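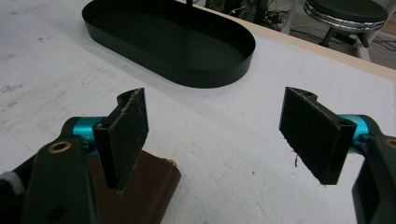 Selon le syndic de Grukier, la liste de l'an dernier était trop longue et les gens cochaient sans lire. Il demandait aussi que les remarques figurent sous chaque point, au lieu d'être renvoyées en fin de feuille. C'est fait dans cette version.

Contrôle des sorties de secours et des circulations
Immeuble Giston, bâtiment sur rue et aile arrière
Passage de février

Mode d'emploi : C = conforme, R = à reprendre, SO = sans objet. Un point noté R doit porter un commentaire.

1. Portes et issues

1.1 Porte principale ouvrable de l'intérieur sans clé : C

1.2 Largeur libre de l'issue arrière, 80 cm minimum : C
Commentaire : 93 cm mesurés, porte ouverte à fond. Le vantail frotte un peu sur le seuil, à surveiller par temps humide.

1.3 Barre antipanique de l'aile arrière : R
Commentaire : il faut pousser deux fois pour libérer le pêne. Graissage demandé. Si le défaut revient au prochain passage, remplacer le boîtier.

1.4 Ferme-portes du premier et du deuxième étage : R
Commentaire : celui du deuxième ne ramène pas la porte jusqu'au bout. Une cale en bois a été retirée au premier. Rappel : une porte coupe-feu calée ouverte ne sert à rien, même pour dix minutes pendant une livraison.

2. Couloirs et escaliers

2.1 Couloirs dégagés sur toute leur longueur : R
Commentaire : poussette et deux cartons au rez-de-chaussée, devant le local des compteurs. Mot laissé sur place.

2.2 Main courante fixée : C

2.3 Nez de marche : R
Commentaire : bande antidérapante décollée sur la quatrième marche en partant du bas, escalier arrière. Recollée provisoirement — ne tiendra pas l'hiver.

2.4 Sous-face de l'escalier libre de tout stockage : C

3. Éclairage de sécurité

3.1 Blocs allumés en veille : C

3.2 Essai de coupure : R
Commentaire : le bloc du palier du deuxième s'éteint au bout de quelques minutes. Batterie à changer. Les autres ont tenu toute la durée de l'essai.

3.3 Pictogrammes lisibles depuis le fond du couloir : C
Commentaire : celui de l'aile arrière a été tourné dans le bon sens.

4. Extincteurs

4.1 Présents à leur emplacement et accessibles : C

4.2 Plomb et goupille en place : C

4.3 Date de vérification annuelle : R
Commentaire : étiquette illisible sur l'appareil de la chaufferie. Le prestataire Ticona doit repasser de toute façon, lui demander une étiquette neuve et une copie du bon d'intervention.

5. Alarme

5.1 Déclencheurs manuels non masqués : C

5.2 Signal audible dans tous les locaux communs : R
Commentaire : faible dans le local vélos, porte fermée. Sur place on l'entend, mais pas avec la ventilation en marche. Devis à demander pour une sirène supplémentaire, plafond fixé à 600 euros. Au-delà, le point sera remis à la prochaine réunion.

6. Extérieur

6.1 Point de rassemblement signalé, côté rue Sukcombe : C

6.2 Accès des secours libre : R
Commentaire : stationnement gênant le dimanche. Une bande jaune au sol avait été chiffrée à plus de 800 euros, sans suite. Essayer d'abord un panneau.

Suites à donner

Barre antipanique et ferme-porte du deuxième : avant la fin du mois. Batterie du bloc de secours : commander tout de suite — l'escalier n'a pas de fenêtre à cet étage. Les autres reprises peuvent attendre le passage suivant.

La feuille remplie est rangée dans le registre de sécurité, à la suite des précédentes. Ne pas retirer les anciennes, même quand tous les points sont levés.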